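4. Coming back to class: what the returning students told us

4.1 The long run-up to enrolling

When we began this work at Prendley College, we expected that the adult students we spoke with would want to talk mostly about money. Money did come up, and it will have its own section further on, but what filled the first part of nearly every interview was the stretch of time before enrollment, which for many people lasted years. They told us about catalogs kept in a kitchen drawer, about driving past the main building in Claltolard on the way to work and thinking that this might be the fall they finally went in, and about forms that were begun, saved, and opened again the next winter with half of the answers out of date.

We came to call this period the run-up, and we think it deserves more patience than it usually gets in the writing on adult enrollment. Much of that writing treats the decision to return as a single moment: a layoff, a divorce, a youngest child starting school. Our interviews had moments like that in them, of course. Yet when we asked people to go back over the months before they registered, the moment tended to melt into a long series of small and rather ordinary steps. A woman who had worked in a school cafeteria for most of her adult life first told us that she enrolled because her hours were cut. Later in the same conversation she remembered asking for a transcript well before the cut, and before that, borrowing an algebra book from a neighbor "just to see if any of it was still in there."

The sample for this section is made up of 105 students, all of them twenty-five or older when they registered and all of them returning after a break from formal schooling. They came from 4 programs: early childhood education, accounting, practical nursing, and computer support. We interviewed in the evening wherever we could, as that was when most of them were on campus anyway, and a good many of the conversations took place over vending machine coffee in the hallway outside the classroom. The recordings have the usual background of doors and floor polishers, and we have left a passage out whenever we could not agree on what was said.

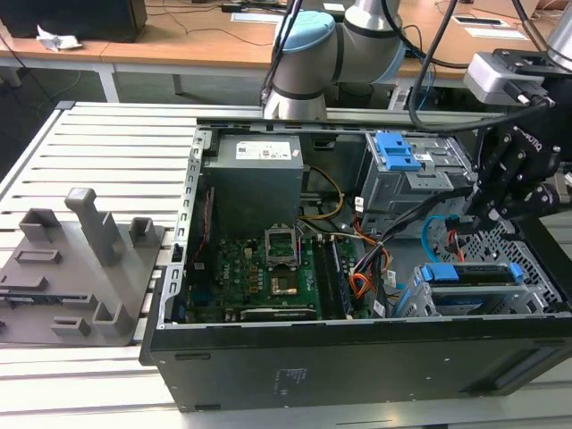 Figure 2. Opened desktop computer with its motherboard exposed. Photo: Prendley College.

4.2 Being known by name

Once classes had started, the subject that came up with the most feeling was whether anyone at the college knew who they were. We had not put this on our interview guide in so many words. The nearest item asked students to describe "a person at the college you have dealt with," and we had meant it as a gentle way into a set of questions about advising. It became the longest part of many interviews, and after the first round we moved it up and gave it more room.

Students remembered the first person who used their name. They remembered where they were standing. Several of them named someone at the registration counter, and one man spoke very fondly of the employee who issued his parking permit and who asked him, some weeks afterward, how the accounting class was going. Instructors mattered too, naturally, and more so as the term went along. In the opening weeks, though, it was often a clerk or a library assistant who gave people the feeling that they had been expected.

The reverse was just as clear. A student in the nursing program described waiting in line to fix an error in her schedule, and being asked whether she was there to pick something up for her son. She laughed when she told the story, and she said that the young man at the desk had been perfectly polite about it. She also said that she sat in her car for a good while afterward before she could go back in for her evening class. We heard enough stories of this kind, told in the same light tone, that we began to pay close attention whenever somebody laughed.

We want to be careful with this finding. A friendly counter does not make a hard course easier, and we have no way of telling from interviews alone whether the students who felt known were more likely to register for a second term. What we can say is that when they explained their own staying or leaving to us, this was one of the first things they reached for, and that they reached for it earlier and with more detail than they did for grades.

4.3 The placement software

All of the students had been asked to complete an online placement exercise in Stemex before meeting with an advisor. The college had adopted it in July, shortly before our study began, and the staff were still getting used to it themselves. It covers reading and mathematics, adjusts its difficulty as the student goes along, and closes with a short printed summary that the student is asked to bring to the advising appointment.

Opinions about it were divided, and the division did not fall where we thought it would. We had supposed that older students might find it harder to warm up to, and that students in computer support would take to it without any trouble. Neither guess held up very well. Some of the oldest people we met liked the exercise a great deal — they could do it at home, they could get up and let the dog out, and there was no room full of eighteen-year-olds finishing before them. On the other hand, one of the most confident computer users in the whole group found it discouraging. She noticed the questions getting easier, understood perfectly well why, and closed the laptop for the night.

The printed summary was a sore point. It reports a level for each subject, with level 2 in mathematics meaning that a preparatory course is recommended before college algebra. Students who had been given that level seldom remembered the word "recommended." They had been "put in" the preparatory course, or they had "gotten a two," and they carried the number around with them in much the same way that people carry an old report card. A father of grown children told us that he had been running the books for a roofing business since before the software was written, and that he folded the summary up very small and did not show it to his wife.

Advisors, when we shared this with them, were not surprised. They told us that they would rather have the conversation first and hand over the summary during it, so that the level could be talked about in the same breath as the work experience and the hopes that the student brought in. A trial of that order was being planned for the following year, and we hope to report on it separately.

4.4 Studying at home, and the people at home

Nearly everyone we spoke with studied at home, and home was rarely quiet. We were given wonderful descriptions of the places where the work got done: the end of a dining table with the mail pushed back, a laundry room with a door that locked, the front seat of a truck at lunchtime. A student in the early childhood program did her reading aloud to her two-year-old, textbook and all, and reported that he was a very good listener up to the part about assessment.

Families were described mostly with gratitude and sometimes with weariness, often within the same sentence. Help with dinner and rides was welcome. What students found harder to ask for was interest. They wanted somebody to inquire about the course itself, about what was in the chapter or why the lab had run late, and they were shy about saying so. One man told us that his brother had driven him to class every week of the term while his truck was being repaired, and had never once asked what the class was. He said this with no bitterness at all. He thought his brother was probably afraid of hearing the answer and not following it.

We also asked about study groups, which the college encourages, and which appear in the student handbook under the name Raptis Circles. Few of our students had joined one. The meeting times were in the afternoon, and the sign-up sheet was kept in a building that is locked by the time evening classes let out. Those who did manage to join spoke well of them, and some had gone on meeting informally after the term was over, at a diner near the Claltolard bus stop.

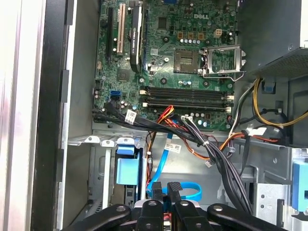 4.5 Limits of this part of the study

The interviews reported here were all carried out with people who had succeeded in enrolling. Anyone whose run-up is still going on, or whose form is still sitting saved and unsent, is missing from our account, and we feel that absence keenly. We also depended on memory. Students were describing the months before registration from the far side of it, and it is only human to tidy a story once its ending is known.

The programs were not equally represented, with early childhood education and practical nursing supplying the larger share of volunteers. Students in the computer support program were the hardest to schedule, as their lab sessions ran right up to the closing of the building, and their interviews tended to be shorter as a result. We have tried not to lean on them for any claim that the other programs do not also support.

Finally, Prendley is a small college in a small town, and being known by name may come more easily there than it would elsewhere. We would very much like to see the same questions asked at a large urban campus, preferably by people who did not, as we did, already know half of the staff at the registration counter.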